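Notebook, soft goods bench
Saturday, June 8, 2024

12 shares · 4 comments

Continuing the finger pad comparison on the hand-held unit. Goal is to pick one pad before we order enough for all the hand-helds. Two candidates left after Thursday: the Prastton pad (dark, flat, closed-cell foam with a skin on it) and the Cliren pad (ribbed silicone, softer on paper). The Bononlow sample is out. It took a set overnight in the clamp and did not come back by morning.

Setup unchanged except for the linkage screws, which I retightened before starting. The left finger had picked up some side play and I don't want that showing up as a pad difference. Checked closing symmetry with the steel block and feeler gauges. Left and right touch together to within what I can measure by hand. Zeroed the opening encoder with the fingers fully closed, then again with pads on. The pads change the zero and the log script still does not know this. I subtract it by hand in the sheet, column F. Whoever merges the data later, please read the note at the top of that column before averaging anything.

Procedure per grasp:
Object flat on the table, widest part between the fingers.
Close until the trigger hits the first stop.
Hold 3 seconds, lift, hold 3 seconds, tilt to the side, return, set down.
Log the opening at first contact, at the stop and at the end of the hold.
A grasp counts as a slip if the object shifts on the pad enough to see in playback.

30 grasps per pad per object. Rigid objects first, to get them out of the way. The wood block and the empty bottle show no difference worth writing down. Neither pad slipped on the block. Cliren slipped once on the bottle, during the tilt, and I think that was my wrist. Logged it as a slip anyway.

Plush is where the two separate. Pile fabric over stuffing has two problems stacked on each other. The pile shears before the backing does, so the pad can hold the fibers well and the body still moves. Then the stuffing keeps giving way for a while after the fingers stop, and the normal force drops off during the hold. The trigger feels the same to the hand the whole time. The opening reading barely changes either. All you get is a slow creep downward that looks fine until the tilt.

Results on the orange plush, slips out of 30: Prastton 3, Cliren 11. I did not expect a gap that wide. The ribs should have helped. Going back through playback, the Cliren slips nearly all start at the lower edge of the pad and roll upward, as if the ribs are riding on the pile and only the last one is getting any bite. On the flat pad the fabric bulges a little past the finger edges and that seems to act as a stop of its own. That is a guess from video. I have no pressure film small enough to check it.

Orientation matters more than I had allowed for. I ran the first ten with the pile brushed one way and then noticed the grasps were getting better as I handled the thing. From grasp 11 on I brushed the sides down by hand before every attempt. The first ten on each pad are marked in the sheet. Removing them does not change the ranking.

Wrist view is usable for this object. The dark brown stitching on the orange gives the tracker something to hold on to, and on plain pile I get very little. The fiber texture changes its look every time it is touched, so features found before contact are mostly gone after it. With the stitch crossings I can follow the fabric between the fingers through the whole squeeze and read stretch from the spacing.
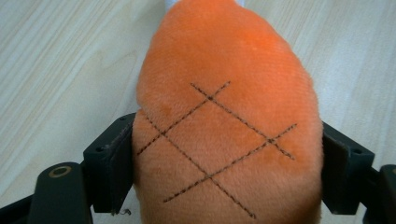
Zhuoran Mao, reading over the sheet at lunch, objected that the stitch crossings only tell me what the front of the cover is doing, and that a cover can stay put between the fingers while the stuffing behind it slides. Fair. Zhuoran would rather see a dot marker on the back seam and a second view from the side before anyone calls 3 against 11 a pad result. Also asked whether the two pads were the same thickness. They are not. Cliren is thicker, so at the first stop it is compressed further and the fingers sit at a different angle to the object. I had corrected for the zero and forgotten the angle.

So the comparison needs a shim. Cut a pair for the Prastton side from the sheet stock in the Aguirre drawer, to bring both to the same thickness at the stop. Repeat plush only. No reason to redo the block.

Wear: the catalog for Prastton gives no cycle figure. Our own bench cycler has one pair at 3000 closes on the steel block, with some polish on the skin and no tearing. No plush in that test. Lint is the likelier trouble. Both pads collect fiber and I wiped them every five grasps with isopropyl. Did not try running them dirty, which is how they will be used.

Open items:
Shim pair, then plush repeat at 30 each.
Side view. The spare camera has no mount for the bench rail yet.
Dots on back seam (ask before using glue on the plush).
One dirty run per pad, no wiping.
Fix the zero offset in the log script. On this list since the first week.
Order has to go in before August. Supplier closes for part of the month.

Provisional pick is Prastton. Not ordering on it until the shimmed run is in the sheet.

4 comments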